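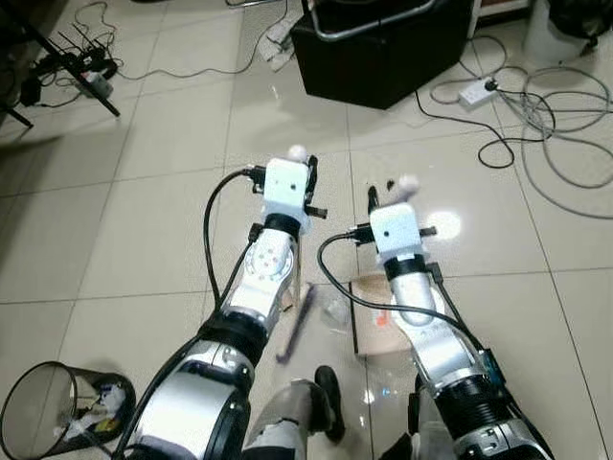

Two-arm floor work at our Distcombe room.

About Altgate

Altgate records people doing ordinary jobs through robot arms. A trained operator moves the arms, either by hand or from a remote control station, and we save the arm positions together with the camera video. Our customers use those recordings to teach their own robots the same jobs. We do not build robots and we do not sell them.

The company started with one room, one pair of arms and a contract for sorting household items into bins. We still do a lot of sorting. We also record picking up, handing over from one arm to the other, wiping, folding, stacking, opening and closing, and plugging and unplugging. Most of our work is set in homes and small offices, because that is what customers ask for.

Where we work

Our main site is in Distcombe, on the ground floor of a former carpet showroom. There are 10 recording rooms, an equipment room, a repair bench and an office. Recording runs from 8 a.m. to 6 p.m. in two shifts. The first shift on Monday starts an hour late so the arms can be checked and the cameras aligned before anyone drives them.

Each room can be changed over in less than a day. Customers sometimes send us furniture and supplies. Otherwise we buy what we need locally and keep it on shelves in the equipment room, sorted by job.

How a recording is made

A job starts as a short written sheet. It says what has to be moved, where it has to end up, and what counts as a finished attempt. The operator reads the sheet, tries the job a few times without recording, and tells the shift lead if something on the sheet does not make sense. Sheets get rewritten often. A line such as "put the trash in the basket" usually needs two or three more lines before different operators will do it the same way.

For showing by hand, the operator holds the arm itself and guides it through the motion. We use this for slow jobs with a lot of contact, such as wiping along an edge. It takes less training, and a new person can be useful within a few days.

For remote control, the operator moves a pair of small control handles and the arms follow. The operator watches the camera views on a screen. We use this for two-arm jobs and for anything where a hand on the arm would get in the way of the view. It takes longer to learn. Judging depth from a wrist camera is the hardest part for most people, and we set aside practice time for it every week during the first two months.

Every attempt is saved, including the ones that fail. Failed attempts are marked with a short reason: dropped, missed, wrong place, stopped by operator. Some customers want only the clean attempts and some want everything.

Last year we delivered 1,529 hours of recordings. Of those, 1,183 hours were remote control and the rest were by hand.

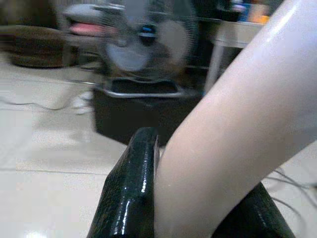 Grip practice takes up most of an operator's first weeks with us. New people begin with blocks and move on to objects that are harder to hold, and they learn to read the wrist view while they do it. With a big, smooth, pale cylinder running up between two shiny black fingers, a good part of the wrist view is taken up by the object itself, and the operator has to work with the floor and furniture that still show past it. The background blurs as well when the arm is moving. We teach people to slow down before closing the fingers, look at the contact on each side, and only then lift. The same practice is repeated with the left arm and the right arm, and then with both.

Checking the work

Recordings are checked the day after they are made. A reviewer plays each attempt at double speed and compares it with the job sheet. Attempts with a missing camera view, a skipped step or a late start are sent back. If more than a few from one session are sent back, the reviewer and the operator sit down and watch them together.

We also keep notes on the equipment. Gripper fingers wear down and get replaced, cables are checked at the start of each shift, and any arm that has been bumped hard is taken out of use until it has been measured again.

Our tools

Trokance is our in-house recording program. It starts and stops all the cameras together, stores the job sheet with each attempt, and lets the operator mark a failure with a foot pedal so both hands stay on the controls. We wrote the first version ourselves after trying to keep track of sessions in a spreadsheet. Customers receive a small viewer with their delivery so they can look through the attempts without setting anything up.

The people

We have 19 employees. Most are operators, and most of them came from other kinds of work, including warehouse packing, dental assisting, sewing and restaurant kitchens. We do not ask for a degree for operator jobs. We ask for patience and steady hands, and we give every applicant a paid two-hour trial on the arms.

Operators work in blocks of 50 minutes with a break after each one. They are paid by the hour and not by the number of attempts.

Working with us

A first project normally begins with a visit or a video call, followed by a small test batch. For the test batch we need a list of the objects, a description of the room and the type of arm you plan to use. We can record on our own arms or on yours if you ship them to us.

The Distcombe site is on Meijer Road, with parking behind the building. Visitors are welcome by appointment on weekday afternoons. We are hiring operators for the second shift starting in March. Applications can be left at the front desk or sent through the contact form.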